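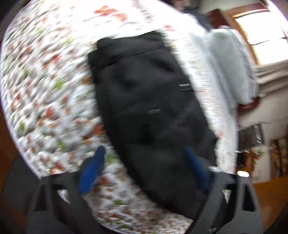
Black pants, folded, on a quilted bedspread.

Quarterly priorities keep slipping to the next quarter – what do you measure?

Posted in Planning and Strategy, September 2020

I run operations for a linen and workwear supplier with 13 managers across two sites. The main one is in Tuscombe. Every January we set annual goals, then break them into quarterly priorities, each with an owner and a due date. We track them in Skedari, on the standard plan board, with weekly status set to green, yellow or red.

Almost everything stays green until the last two weeks of the quarter. Then about half turns red and gets carried forward. One item, moving our 560 active item codes to a single numbering scheme, has been carried forward three times. The owner is competent and had the hours budgeted.

Questions for anyone who has run a similar setup:

Is weekly status color worth keeping, or should it be replaced by something numeric?
Should a priority be allowed to carry forward at all?
Does the leadership team review every item, or only the exceptions?

We do not want to hire an outside facilitator this year. Changing software is possible but not preferred.

calimari_ops
Edited once to add the number of managers.

Status color reports the owner's opinion. It will stay green as long as the owner believes the time can be made up, and most people believe that until quite late. Keep the color if the team likes it, but do not base decisions on it.

What worked at my last two companies was a unit count. Every priority gets a countable output and a planned amount per week. For your numbering project the unit is item codes converted and checked. With 560 codes and a 13-week quarter, the straight-line plan is a little over 43 per week. If the count at the end of week three is 20, the item is behind, whatever color the owner picks. You then have ten weeks to respond.

Some work has no natural unit. For that, write four or five checkpoints at the start of the quarter, each one a thing that either exists or does not: draft contract sent, test order shipped, old form withdrawn. "Progress on contract" does not qualify.

On carrying forward: allow it once, and require the owner to rewrite the scope and the dates from zero. A second carry should go to whoever sets the annual goals, with two choices – drop the item or remove something else from the owner's list. Three carries on one item usually means it is ranked below daily work in practice, and the budgeted hours are being spent elsewhere. Check the calendar before you check the plan.

On review: exceptions only. Ours took 25 minutes a week once we stopped reading out the items that were on plan.

In Skedari you can add a number field to the board and sort on it. The chart view is poor. I exported to a spreadsheet.

ledgerline907

We use Fodix and it has a lock on due dates, so you can't move them without a manager. Fixed most of it for us. No idea if Skedari has that.

tall_pallet

Agree with the unit count. One caution: check that the unit is finished work. We had a team count supplier files opened instead of supplier files closed. The chart looked fine at over 500 and very few of them were usable. We used the Calimlim worksheet to define "done" for each item before the quarter started – one line per item, agreed by the owner and by the person who receives the output. If the two can't agree on the line, the priority isn't ready to be scheduled.

I would also cap it at three priorities per manager. You didn't say how many yours carry.

northdock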